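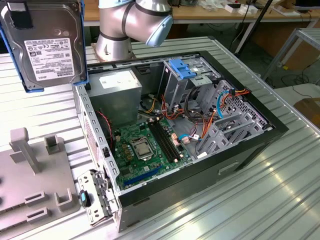 Stenberg has published the sourcing plan for its second board assembly line at Fuvville, and the part of it that will matter most to suppliers is the table of components by origin. The line is to build desktop and light industrial motherboards under contract, starting in August. The plan sorts every line of the bill of materials into parts bought locally, parts bought abroad and stocked locally, and parts bought abroad to order. A finished desktop motherboard, such as the green one lying in its open case at the top of this item, makes the problem easy to follow: the metal retention frame on the socket, the memory slots and the long blue expansion slot are all bought-in mechanical or electromechanical parts, and each has a tooling history and a short list of makers. In the plan, nearly all of them fall in the third group. The passive components are better placed. The bare board itself is in the first group on paper, with a note.

The note says that bare boards count as local if they are drilled, plated and finished at Sendholm, even when the copper-clad laminate comes in from abroad. That reading follows the state incentive rules as they stand today. Those rules look at the last substantial process step and say nothing on where the laminate was pressed. Under a value-based test the result would be less comfortable. Laminate is the largest single material cost in a plain four-layer board, and a buyer who wants to claim local content on a finished product will be asked for the value figure sooner or later.

Stenberg's bill of materials for the first product has 1389 line items once alternates are included. That is a high number for a board of this class, and most of it is alternates. After the shortages the company began qualifying a second and sometimes a third source for capacitors, inductors and small power transistors, and each approved alternate gets its own line. The plan keeps this practice and extends it to connectors, where it will cost more. A capacitor from a second maker can be approved on electrical data and a solderability check. A slot or a socket also needs a fit check, a mating-cycle test and usually a change to the placement nozzle, and the pick-and-place program then has to carry both versions.

Lead time is the other main item. The plan gives 19 weeks for imported connectors ordered direct from the maker, against seven weeks for the same parts held in a bonded store near the plant. Bautista, which already runs a component warehouse on the Sendholm road, is named as the preferred operator of that store. The draft agreement has the distributor owning the parts until they are pulled to the line. Stenberg pays a monthly holding fee and gives a rolling forecast, of which the nearest three months are binding.

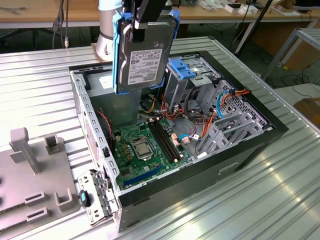
Tanvir Pathirana wrote to us that the binding window is the wrong thing to argue over. In his view the forecast will be wrong for connectors in any case, as the end customers change chassis and slot layouts late, and the clause that deserves attention is the one on leftover stock. The draft obliges Stenberg to buy back unused parts at cost after a fixed period, with no allowance for date codes. Some buyers refuse parts past a certain age, and plating on contacts that have been stored badly can give trouble in soldering and in use. He would split the stock by shelf life, put a shorter period on anything with exposed plated contacts, and let the distributor sell the rest into the open market without asking permission each time.

We put the point to the plant. The reply was that buyback terms are still under discussion and that the published text is a draft. Suppliers who plan to quote should read the clause as it stands and state their own assumptions in the quote. Storage conditions are covered in a separate annex, which asks for humidity logging in the cage where moisture-sensitive parts are kept and sealed bags with indicator cards for all of them. The annex does not mention connectors by name.

On equipment the plan is brief. The second line repeats the layout of the first: screen printing, paste inspection, placement, reflow, optical inspection, then a selective solder stage for the through-hole connectors. Wave soldering is dropped. Several readers at smaller assemblers asked us last year if selective soldering pays on boards with many tall connectors along an edge, and the plan gives at least one set of working assumptions. Stenberg takes the fixture cost as spread over two product generations and counts the saving in masking labor. It assumes no saving in flux or solder. Those who run shorter batches should redo the sum with their own changeover time, which the plan puts very low.

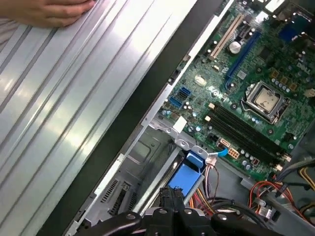 Changeover is also where the staffing figures look thin. The plan allows one setup technician per shift for both lines. With alternates on so many lines of the bill, feeder changes will not always match product changes, and a reel that runs out may be followed by a reel from a different maker with a slightly different pocket depth. The placement machines can handle this if the part library is kept up to date. Keeping the library up to date is listed as a task for process engineering, on day shift only. A night-shift stop caused by a missing library entry would wait until morning unless the technician is given rights to edit it, and the plan does not say who holds those rights.

Test coverage is described in more detail. Every board is to go through in-circuit test on a bed-of-nails fixture, followed by a powered functional test with a processor and memory fitted. Boundary scan is used for the parts of the board the fixture cannot reach. Boards that pass go to final assembly in a chassis only where the customer has ordered complete units; otherwise they are bagged and boxed. Rework is limited to two heat cycles on any one component, with a third requiring sign-off from quality. The limit applies to slots and sockets as well, and it may prove tight. Large plastic-bodied parts warp when they are removed, and the second cycle is often spent just on clearing the holes.

Traceability goes down to reel level for semiconductors and to lot level for everything else. Each board carries a laser-marked code, applied before paste printing, and the code is linked to the reels mounted at the time of placement. Suppliers will have to provide reel labels in the plant's format from the first delivery. There is no grace period. Firms that relabel by hand should allow for this in their price, and firms that ship partial reels should check the rule on splits, under which each part of a split reel needs a new identifier and a record of the parent. 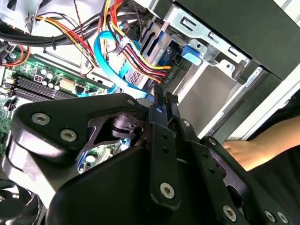
Green circuit board inside an open desktop computer case.

The incentive side is unchanged from the first line. Payments are tied to incremental sales of goods made at the plant, measured against a base year, and are claimed after the year closes. Capital spending has to be in place before the first claim. Small suppliers do not receive the payments directly, and the plan makes no promise to pass any of the money down the chain. A supplier park next to the plant is mentioned, with shared effluent treatment for plating and etching work. The treatment plant has been approved and its capacity is given only as sufficient for present demand. Any shop planning to add a plating line at Fuvville should get a discharge allocation in writing before ordering tanks.

Quotes for mechanical parts, reels and trays, packaging and label stock are being accepted through the purchasing portal. Laminate and bare boards will be handled in a separate round, for which the specification has not been released. Stenberg asks that questions on the bill of materials refer to the line number and the revision letter, as two revisions are in circulation and the numbering differs after the connector section.

Last updated: January 29, 2024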